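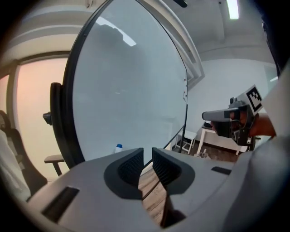 TUSURA, November (Trivadley Newsroom) -- Trivadley, a maker of mirrors and small furniture, today announced the Bonsu, a large round standing mirror with a thin black frame, carried on a black pole and set by a tilt joint at the rim. The mirror will ship to stores in November.

The Bonsu replaces the Cusa, which was sold only as a wall-mounted unit. The new model needs no drilling and can be placed on wood, tile or low-pile carpet. The tilt range is 18 degrees in either direction from vertical. Friction at the joint is adjusted by hand with a knob, and the glass holds its angle during normal cleaning.

"Most returns of the Cusa came from rented apartments where wall anchors were not allowed," said Raluca Ilie, head of product at Trivadley. "We kept the glass and redesigned the support."

The joint was tested to 2,000 full tilt cycles. The test unit completed 2,008 before it was taken apart for inspection, and wear on the friction washers was within limits. Trivadley recommends a mild glass cleaner applied to the cloth and kept away from the fittings.

Assembly takes two people. The glass and frame ship as one piece, with the pole packed separately. Replacement knobs and washers will be sold through the Trivadley parts desk.

Press contact: Tetteh Ansah, Trivadley, Tusura office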